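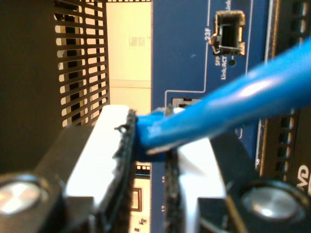 Blue cable at the switch panel.

The last tram from Skevard left at 11:40, and she was on it with two bags and a ticket to Trultero. The driver had the radio on low. They were digging up the line at Plindetti again, he said, and everyone would have to walk the bridge.

"How long is it?"

"1,991 steps. I've done it in the rain."

She had moved away before the bridge was built. Back then there was a ferry, and the ferry ran until the men got tired. Now there was a sign with the Kruger name on it, promising a new station by May. Somebody had painted over the May.

At Plindetti the doors opened and the lights went off behind her. Six people got down. They walked in a line between the orange barriers, not talking, past the hole where the platform used to be. Halfway over, an old man stopped to change hands on his suitcase. She took one end of it - he didn't ask and she didn't offer.

On the far side a bus was waiting with its engine running. The old man got on first and kept the seat by the window.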